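Why I've Stopped Skipping the Content Warnings

Monday, July 25, 2022

I used to be a snob about film ratings. Anything printed in that little box under the poster was for nervous parents, and I was a grown man who'd seen it all. Then I took my nephew to a ghost movie called Arnbridge, rated fine for his age, and he slept with the hall light on until September. So I've been reading the small print ever since, and I have opinions!

My main one is that the age number tells you almost nothing. Arnbridge has no blood to speak of. What it does have is a long, quiet stretch where a kid hears his mother's voice coming from the wrong room, and I'd take a dozen rubber monsters over that. Meanwhile Laston, the shark thing everybody rented last summer, got the stricter rating for a severed leg that looked like it came from a party store. My nephew laughed at the leg. He still won't talk about the voice.

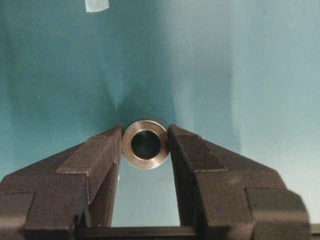 A small metal ring, held at the tips.

My friend Tuncay Soylu thinks I'm being unfair. He says raters have to go by things they can point to (a wound, a swear word, a bare behind) and you can't put dread on a checklist. Okay, but the written notes manage it just fine when somebody bothers! The note for Videmstead said "sustained threat toward a child, little relief," and that was the movie exactly. Five minutes in, I knew I'd been told the truth. If they can do that for one film they can do it for the rest.

The other thing that bugs me is spoilers. Some notes give away the ending, and I mean the whole ending, down to who's holding the axe. I read the one for Rivadeneira in line for popcorn and might as well have gone home. Put the general stuff up front and the gory details on a second page, for people who want them. I'd click through, personally, but my sister wouldn't, and she loves a twist.

I said a shorter version of this on the message board at our local theater and got a pile of replies, mostly from parents, plus a long one from Renato Ulloa, who runs the late show there and wants the notes read out loud before the trailers. I wouldn't go that far, but he can print them on the schedule, and he says he will.

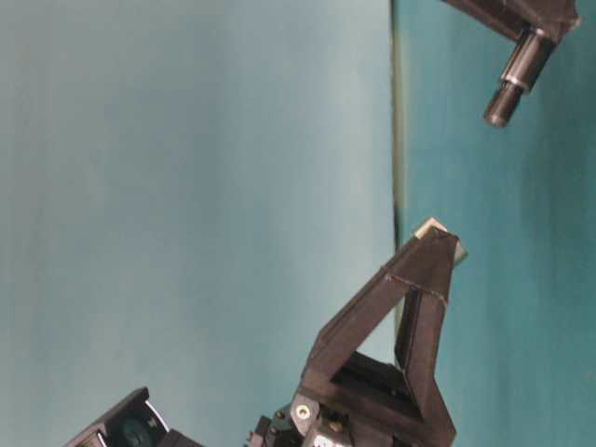 Should a scary movie get a higher rating even if there's no blood in it?
I think so, when the fear goes on for a long time and a kid is the target of it. A single jump scare is another matter, and I'd leave those alone.

Anyway, my nephew has asked to see the Arnbridge sequel. I've told him I'm reading the notes first, all of them, and his mother gets the final vote.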